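Showing the arm a job by hand — bench tips

Page started May 2023, added to whenever something annoys me enough. Mostly for whoever is on the Varnbridge bench next. No order to it.

Before you start
Clear the table. Properly. Anything you leave on the white top gets learned as part of the job, and then the arm sulks when it's gone.
Wipe the fingers. Dry cloth first, then barely damp. Gunk on the tips changes the grip and you won't notice till you play it back.
Same for the wrist camera lens. Soft cloth, not your sleeve.
Tie back long hair, lanyard off, sleeves up. Stop button where your free hand can reach it without looking.

Leading it by hand
Hold it at the wrist, never by the fingers. Pushing on the fingers bends them out of true and then every run after is a bit off.
Stand to the side. If you stand in front you end up leaning over the rack and your own arm is in half the recording.
Slow in, slow out, normal speed in the middle. People creep the whole way and the arm learns to creep.
Pause a beat before closing and a beat after. Count one in your head. Makes the grip moment easy to find when you trim.
If it feels heavy it isn't in free mode. Stop and check, don't wrestle it.

By remote
Do a couple of throwaway goes first, hands are always clumsy cold.
Watch the wrist view for the last bit, the room view for everything else. Swapping halfway through a move is how things get knocked.
Long thin stuff — grip it lower than you think, and square on. A board held at a slant will swing when the top end touches metal. Let it lean, then ease the fingers open. Don't drop it and hope.
Near the rack go round the uprights wide. Polished steel is horrible for judging distance, you get the crates reflected in it and your eye beleives the wrong one.
Rollers roll. If the job means putting a crate on the track, chock it or use the flat bit of the shelf while you learn.
Take your hands off the controls before talking to anyone.

How many goes
I do 20 as a first lot, then stop and play them back. If they look all right carry on to 48. Past that I get sloppy and the last few are rubbish anyway.
Move the start spot a little each time. A thumb's width is plenty. Same spot every time and it only ever learns that spot.
Keep each go under 30 seconds. Had one at 38 that was mostly me dithering, binned it.
Keep a few where you fumble and recover, but label them. Feven set has a column for it, the older Pluto sheet doesnt, so use the notes box.
A fumble you didn't recover from — bin.

Light
Blinds half down if the sun's on the window side. A blown out patch in the view is worse than a dim room.
Don't change the lights halfway through a lot. Finish it or start again.

Putting away
Fingers open, arm parked high, then power off. In that order.
Crates back with open side up so the next person's view matches yours.
Name the files before you get your coat. You will not remember which was which.

Wrist view at the rack, one with the board in the grip and one without: 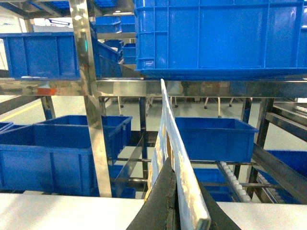
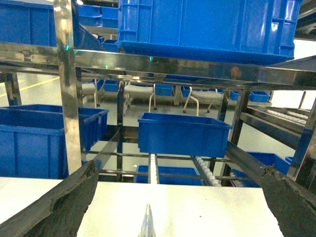 Wilczyńska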